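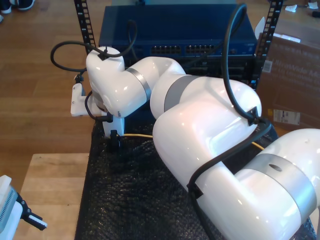
2/7/18

I promised my sister I would write more about robot club and less about the weather, so get comfortable, because I have let two months of it pile up.

For anyone new, I help out with the after-school robotics club, which means I'm the grown-up who can find the tape. Leonardo Bortolotti does the real teaching. He has been at it long enough that former members now send him wedding invitations, and he still gets a bit pink and excited when something moves the way it should. The students named themselves Plamen way back in December, after a long and surprisingly heated vote (I was rooting for Rinaldi, which was somebody's grandmother's maiden name and sounded like a bakery to me).

Our big project this winter is the arm. If you've never spent time with a jointed robot arm, I can tell you the thing I didn't understand at first, that every joint has an opinion about every other joint. You move the elbow a little and the wrist ends up somewhere you didn't want it. Gemma D'Amico, who is fifteen and has more patience than I have had in my whole life, explained it to me with her own arm on the cafeteria table, and I've been thinking about it every time I reach for the salt.

The students are writing the moves for a regional showcase called Uvo. Each team gets a table, a set time, and a list of small sorting and stacking jobs. The top score is 600 points, and our practice runs have been stuck at 400 for what feels like forever. It's the stacking that does it. The sorting they could do in their sleep by now, but stacking asks for the same careful spot again and again, and being off by a hair on the first block means trouble by the third.

We argued about cables for one whole afternoon, and I do mean the whole afternoon. The wrist has to be able to turn, so the cable needs a nice generous loop up there, but leave it too long and it flops around and wants to catch on things. Eduard Baláž was for long loops, Reiko Sakai was for short ones, and they each drew their side of it on the whiteboard in a different color. Leonardo let them go on much longer than I would have! In the end they agreed on a big loop at the wrist with a clip to keep it close to the shell, and another clip up by the elbow. I was very proud of them both, and also very hungry.

The black bumpy mat under the arm has been a little project of its own. Reiko wanted something with some give to it, so that a dropped block wouldn't go skating off across the wood. She tried a dish towel first, then a piece of felt, and then she came in with the mat rolled up under her elbow like a yoga teacher. The blocks do sit a tiny bit unevenly on the bumps, and I've wondered out loud whether that has something to do with our stacking trouble. Eduard thinks so too. Reiko does not. They're going to try the same program with and without a flat board on top, 40 runs each way, and write every one of them down in the club notebook.

I should say something about the notebook, too. Cosimo Bianchini started it, and it's the only part of the club I can really follow from start to finish. He writes down what they changed, what they hoped would happen, and what did happen, and in the margins there are little drawings of the arm looking tired. Some evenings I take it home just to read it. Last week's page says "slower is better, tell Gemma she was right," underlined twice.

Money is the dull part, but a few of you asked. The travel and entry costs come to $2000 and the spring supper should cover a good chunk of that. I'm making the lasagna again. If you'd like to bring a dessert, please let me know what kind, as last year we had a great many brownies and I ate more of them than I want to put in writing.

Next meeting they start on the flat board runs. Leonardo has asked me to keep the tally, so I'm bringing my good pencils and a thermos, and I'll let you know how the stacking goes.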